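4.2 Inspection and Handover Practice for Wrist-Camera Grippers

The rules in Section 4.1 cover the workspace and the people in it. This section covers the gripper itself, and the condition it has to be in before an arm is handed from one operator to the next. We treat the two separately because the sites did. At Stuleo and Koivisto the workspace rules were already written down when the study began, while gripper checks were passed on by word of mouth.

We collected handover records from both sites and from the furniture test room at Comwood. The set holds 108 handovers. Each record was made by the outgoing operator and countersigned by the incoming one. A record was counted as complete if it named the gripper, gave the state of the fingers and the camera, and listed any fastener that had been tightened or replaced. Of the 108 records, 27 were not complete. The item most often left out was the fastener list. In most of these cases the operator had written "checked" with no further detail, and the incoming operator had signed under it.

The draft rule set, which we call Undum after the internal project that paid for it, was revised with these records in hand. Version 2 was dated 26/07/2021 and was the version in use for the rest of the study. It asks for the gripper check to be done with the arm stopped and the drive power off, and it asks for the check to be done in the same order every time: housing, bracket, fingers, fasteners, camera view.

The last item needs some explanation. A camera mounted at the wrist sees part of the gripper at all times, and operators learn to ignore that part of the view. The draft rule asks them to do the opposite once per handover. The operator brings up the live view at the rest pose, compares it with the stored reference view for that gripper, and notes any part that has moved, is missing, or covers more of the work than it did before. The arm is left at the rest pose until both operators have looked. 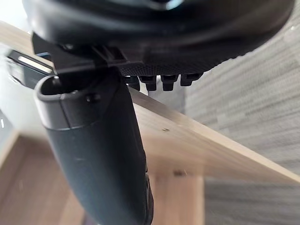 Figure 4. Wrist-camera view during work at a wooden table. The gripper housing is at the top, with a row of four short teeth under it, and one curved finger crosses the left side of the view. A screw head can be seen near the finger's open upper end.

Reference views were stored per gripper and not per model. We first tried one shared view for each model, and the operators at Koivisto found that small differences in camera mounting made the comparison useless. A shift of the camera looked the same as a bent bracket. With one reference view for each gripper, the comparison took less time and produced fewer notes that had to be withdrawn later. The cost is that the reference must be taken again whenever the camera or a finger is removed, even if the same part goes back on. Version 2 makes this a duty of whoever refits the part.

The rule on obstructed view caused the most discussion. An earlier draft gave a fixed limit for the share of the picture that the gripper may cover. We dropped it. Tasks near table edges and underneath furniture call for different hand poses, and a limit that suited one task stopped work in another. The text now reads: "The operator shall be able to see the contact point, or shall have a second view that shows it." Comwood, where much of the work is done low down around table legs and rails, uses a fixed second camera to meet this rule. Stuleo does not, and instead restricts its operators to approaches in which the contact point stays in the wrist view.

Surface condition is handled in a plain way. Dust on a finger is recorded but does not stop work. A crack, a loose cap or a raised screw head does. We considered a graded scale for wear and found that operators at different sites gave the same finger different grades, even when sample photographs were on hand. A yes-or-no rule with a short list of stop conditions gave us better agreement. Where the two operators at a handover disagree, the stricter reading applies and the gripper is set aside until a supervisor has looked at it.

Lighting should be kept as it was when the reference view was taken. Strong light from a window or a white wall can wash out one side of the view, and dark parts in front of dark objects are hard to tell apart. Where the lighting cannot be controlled, version 2 allows two reference views, one for daylight and one for room light. The record must state which one was used.

We also asked operators how they recorded contact with fixed objects such as tabletops, brackets and floors. Practice varied widely. Some logged every touch, and others logged only those that tripped the force limit. The draft now asks for a record of any contact outside the planned grip, together with a repeat of the finger and fastener checks before the next task. Operators objected that this was too much for light contact, and almost all of the objections came from one site. We kept the wording for the study period and shortened the form instead.

Training for the revised check began in August. It was done on the operators' own grippers, with the power off, and ended with a supervised handover. New operators did the supervised handover twice, once in each role. Results for the period after training are given in Section 5, along with the records from sites that kept the earlier form.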